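Kedilside Depot, Receiving and Storage
Electrical and Fire Safety Walk-Through: Checklist with Comments
Site operator: Veres
Date: Sep 21, 2019

Scope: bench area, storage aisles, loading door, battery shelf. Ratings are OK, Fix, or N/A.

Bench area, computer cases open for work:
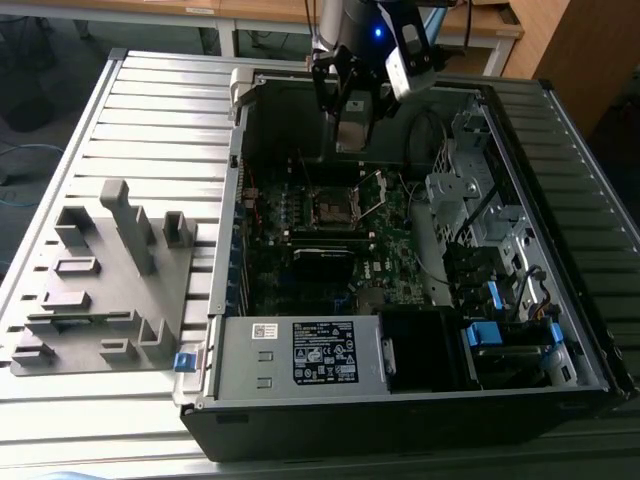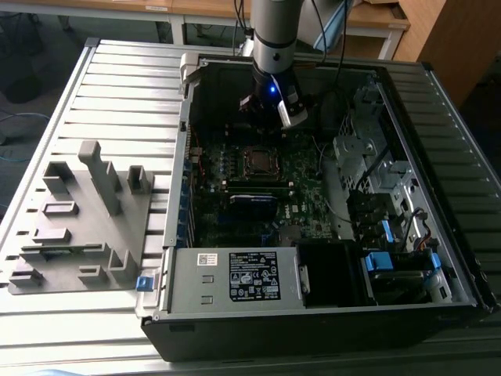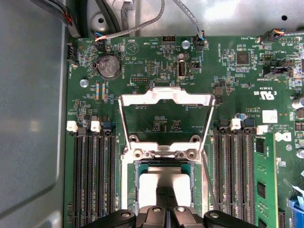
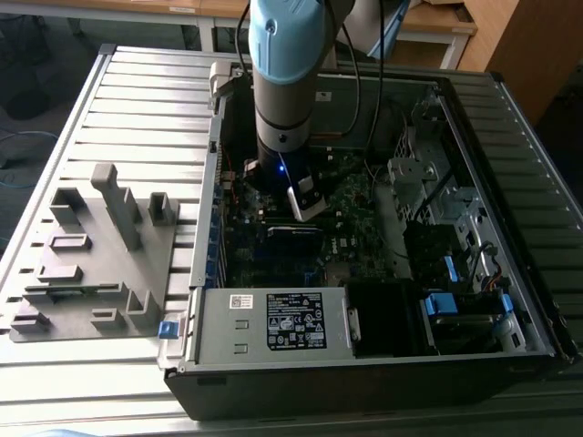
1. Extension cords. Fix. Two cords run in series behind the packing table. Replace with one cord of the proper length.

2. Outlet covers. OK. The cracked cover from the last report has been replaced.

3. Extinguishers. Fix. All 8 units are charged. The one by the loading door has no inspection tag. Celtley to supply.

4. Panel clearance. Fix. Cartons stacked in front of panel B. Moved during the walk-through. Floor tape is worn and needs to be redone.

5. Exit signs. OK. Battery test passed on both.

6. Battery shelf. Fix. Loose cells stored with uncovered terminals. Tape terminals and use the lidded bins. Nearly 7 pounds of dead cells waiting for pickup; Vandari has the request.

7. Sprinkler heads. OK. Top shelf in aisle C is close to the limit. Do not add another layer.

8. Space heaters. N/A. None on site in September.

Open items go to the site office. Recheck items 1 and 4 first.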